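Collus 9-inch serving tray set – three months in

Rating: 4 out of 5

Bought these in June after the old melamine ones finally split. Set of three, nesting, came in a plain box with one sheet of care instructions in tiny print. Paid full price at the Handthorpe outlet because I was there already and didn't feel like driving back for the sale on Monday. Regret that a little.

Quick background so you know what kind of use they get. We do a supper thing at my place, 16 people on a good night, people carry their own plates out to the yard and back. Plus breakfast in bed for my mother-in-law when she stays. Plus seedlings in spring, don't tell her. So not gentle.

The good stuff first. Grip is great. The rim is shaped so your fingers go under without having to tip anything, and I have bad thumbs so I notice. My old Ekham trays had those cut-out handles that looked nice in the store and pinched every single time. These have narrow handle slots too but they don't pinch.

Weight – light. Maybe too light for the big one. Put a full teapot at one end and nothing at the other and you'll find out. Load the middle first, heavy stuff close to your body. You get used to it by the second evening.

Cleaning is easy. Dishwasher top rack says the sheet. I've done bottom rack plenty, no warping so far. Turmeric left a shadow on the small one that took two washes and some baking soda. Beet juice came right off, go figure. 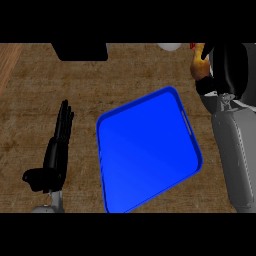 Slipping is where I'd take the star off. The surface is slick when wet. Glasses with a wide base are fine, stemmed ones slide if you turn a corner fast. Rianne Brouwer from across the street lost two wine glasses off hers the first week and now lines it with a damp dish towel. Works, looks a bit sad. I cut up some drawer liner instead and it's been good, though it collects crumbs and you have to shake it out.

Also the nesting. They nest so tight that a bit of water between them makes a seal and you're standing there prying with a butter knife. Dry them properly before stacking. I never do.

Scratches: yes. Fine ones, mostly from stoneware with unglazed feet. Doesn't bother me. If it bothers you get the Bonsu ones, which have a sort of pebbled texture that hides everything, but the corners on those catch food and I gave up on mine after a month with a toothbrush.

Noise, since somone asked me last time I reviewed trays (I know). Quieter than metal, louder than wood. Setting it down on the stone counter makes a clack. On the table it's fine.

Size note. The 9-inch is the little one and it really is little. One mug, one small plate, done. Good for meds and a glass of water on the nightstand. The medium is the one I reach for all the time. The large doesn't fit in my cupboard upright so it lives on top of the fridge, measure first.

Customer service – had to email once because my set came with two mediums and no small. Got a reply the same afternoon from a Dirk Mulder, very polite, small one showed up that week and he told me to keep the extra. So I've got four. Can't complain about that.

Would I buy agian? Yes but on sale. Wouldn't get them for anyone with shaky hands unless you add a liner. For yard dinners, sick days, dragging the spice jars out to wipe the shelf, they do the job.

Update: dropped the large one down the basement steps, full length. One scuff on the rim. Still flat.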